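Balus Introduces Tondley Click Flooring in Herringbone Format for Bedrooms and Small Rooms

Engineered plank system reduces install time in rooms with short walls and offset doorways

January – Balus today announced the release of Tondley, a click-together engineered floor made for herringbone layouts in rooms that are usually left to straight plank or carpet. The product ships to dealers this month and will be stocked in all regional warehouses by the end of the quarter.

Herringbone floors have been sold for many years as glue-down products. The pattern requires a straight center line, a full spread of adhesive, and a cure period before furniture can go back in the room. In a large living area the added labor is spread over a wide floor. In a bedroom or a study the setup work is the same and the floor is small, so the cost per square foot rises. Tondley was designed to bring that cost down.

Product Construction

Each Tondley plank has a hardwood wear layer bonded to a cross-ply core, with a balancing layer on the underside. The long edges carry an angle-in profile. The short edges carry a drop-lock profile that engages when the plank is pressed flat. Left-hand and right-hand planks are packed in separate cartons and marked L and R on the back, and they must be ordered in equal numbers.

The locking profile was licensed from Edosex, which holds the tooling design and supplies the cutter heads used on the Balus line. Under the agreement, Edosex also checks edge samples from every production run. Runs that fall outside the joint tolerance are recut or scrapped.

"Most call-backs on click herringbone come from the short edge," said Nandi Potgieter, product manager for wood flooring at Balus. "If the drop-lock is loose, the points of the pattern start to move and the line goes off by the third or fourth row. We spent most of the development time on that one joint, and the plank dimensions were set after the joint was finished."

The finish is a matte, factory-cured lacquer. An oiled version was tested during development and will not be offered at launch.

Colors

Tondley will be sold in 5 colors. Color is assigned by stain formula and checked against a master panel kept at the plant. Natural variation between boards is expected, and installers should mix planks from several cartons as they work. Sample boards are available through dealers. Balus recommends viewing them flat on the floor of the room in daylight and again under the lamps that will be used at night.
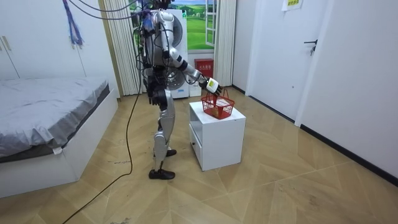
Installation Requirements

The subfloor must be flat, dry, and structurally sound. High spots should be sanded and low spots filled before the underlayment goes down. Tondley may be floated over concrete, plywood, or existing hard flooring that is firmly attached. It may not be floated over carpet, cushioned vinyl, or loose tile.

Cartons must be kept unopened in the room of use for 48 hours before work begins, with the heating or cooling system running at its normal setting. Cartons should be laid flat and kept away from outside walls.

The layout starts from a snapped center line. Installers should build a starting triangle, align its point to the line, and fasten it temporarily to the subfloor with screws through scrap pieces. Rows are then added outward on both sides. The screws are removed once the field is large enough to stay in place under its own weight. A printed guide with the starting triangle drawn at full size is packed in every L carton.

An expansion gap is required at all walls, pipes, door frames, and fixed cabinets. Freestanding furniture such as beds, dressers, and nightstands may be placed directly on the floor with felt pads under the feet. Built-in closets should be installed first and the flooring run up to them.

Cutting waste in herringbone is higher than in straight layouts. The Balus estimating sheet adds a waste allowance to the measured area and rounds up to full cartons of each hand. The allowance is larger for rooms with angled walls or bay windows.

Testing

Before release, Tondley was subjected to 300 cycles of humidity change in a climate chamber at the Balus plant. Panels were assembled on a rigid base, loaded at the center, and measured at every joint intersection. No joint separation above the internal limit was recorded. The test panels were then taken apart and put back together, and the locking edges were measured again for wear.

Field trials followed in occupied homes in the Mthembu housing development, where 40 bedrooms were fitted with the product by two installation crews. The crews recorded start and finish times for layout, field work, and perimeter cuts. Layout took less time with each room as the crews became used to the starting triangle. Perimeter cuts made up the largest share of the work in every room.

The trial produced two changes to the final product. The L and R marks were made larger and moved to the center of the plank back, and a tapping block shaped to the edge profile was added to the accessory list.

Care and Maintenance

Tondley may be vacuumed with a hard-floor head or swept with a soft broom. A damp, well-wrung mop may be used with a pH-neutral wood floor cleaner. Steam mops, wax, and oil soaps are not approved and will void the finish warranty. Spills should be wiped up promptly. Rugs with rubber or latex backing can discolor the lacquer and should be replaced with rugs that have a woven backing.

Single damaged planks can be replaced. The plank is cut out with a plunge saw, the locking tongues are trimmed from the new plank, and the new plank is glued in place. Balus advises owners to keep one spare carton of each hand for this purpose.

Availability

Tondley will be carried by 268 flooring dealers at launch. Orders placed through dealers without floor stock will ship from the nearest warehouse. Matching stair nosing, reducers, and T-moldings are made in all colors and sold by the piece. Underlayment is sold separately.

Dealer training covers room measurement, center line placement, and the starting triangle. Sessions are held in the morning at each warehouse, beginning at 8:30 a.m., and independent installers may attend at no charge. Places are booked through the dealer desk.

The residential warranty covers joint failure and finish wear under normal household use. It does not cover damage from standing water, unprotected furniture feet, or installation over an unapproved subfloor. Full terms are printed inside the carton lid.

About Balus

Balus makes engineered wood flooring, moldings, and floor care products for homes and light commercial interiors. The company operates its own milling and finishing lines and sells through independent dealers.

Press and Trade Contact

Nandi Potgieter
Product Manager, Wood Flooring
Balus

Sample boards, technical data sheets, and the estimating sheet are available to the trade press on request.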